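Call for participants: shop-counter handling study
Prisden Centre for Retail Environments, Pudcombe

The Prisden Centre invites applications from adults who wish to take part in a study of small-goods handling at the counter. The study concerns the everyday work of placing, turning and returning small items on a display surface, and the way in which the finish of that surface and of the wall behind it affects the ease of the work. Sessions will be held at the Centre's Pudcombe premises from April.

The project is led by Bram Van Hecke and supported by the Hailu Fund for Applied Design.

The setting

All sessions take place at a single counter bay. The worktop has a reddish-brown wood-grain finish, and the wall behind it is ribbed metal of the type often fitted in shops and stockrooms, where goods and fittings may be hung.

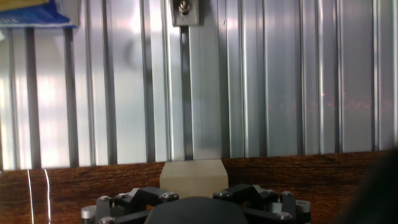
Participants will work standing, facing the wall, with the worktop at waist height. Applicants who would prefer to be seated should say so when applying, as the height of the worktop can be changed before a session begins. The lighting is bright, and glare from the wall and worktop forms part of what is being studied. Persons who are sensitive to strong reflected light are asked to consider this carefully before they apply.

What participation involves

Each participant will attend 3 sessions, held on separate days. In the first, participants will place plain wooden blocks at set positions on the worktop and return them to the start. In the second, the same task is repeated under altered lighting. The third session includes a short interview on comfort, visibility and the perceived difficulty of judging distance on a polished surface.

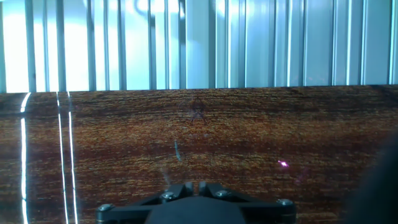

Prisden Notices — Issue 281 — Page 12

No lifting of heavy goods is required at any stage. Participants may pause or withdraw at any time without giving a reason, and payment for sessions already attended will not be affected.

Who may apply

Applications are welcome from persons aged 18 or over who are able to attend all sessions. Experience of shop, warehouse or market work is useful but is not a condition of entry. Spectacles and contact lenses may be worn. Former participants in the Grodeck shelving study are eligible, provided that they have not taken part in any other Prisden study in the present year.

The Centre has 12 places available. Should more suitable applications be received than there are places, selection will be made with a view to a balance of age and working background — early application confers no advantage.

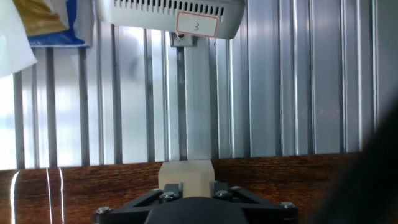
Wooden block held upright in front of the ribbed wall.

Payment and expenses

Participants will receive £200 on completion of the full programme, or a proportionate sum where they withdraw early. Reasonable travel costs within the county will be met on production of receipts. Refreshments are provided.

How to apply

Application forms may be collected from the Pudcombe reception desk or requested by post. Completed forms should be marked "Counter Study" and must reach the Centre by noon on the last Monday of the month. Applicants will be informed of the outcome in writing. Enquiries about access to the building should be addressed to the study office, which will be glad to make suitable arrangements.

Personal details will be held for the purposes of the study only and destroyed when the final report has been accepted.

Related notices
Grodeck shelving study: summary of findings
Vacancy: Research Assistant (Display and Storage)
Hailu Fund: guidance for applicants
Visiting the Pudcombe premises

This site uses cookies to improve your visit. By continuing to browse you agree to their use. Accept | Manage settings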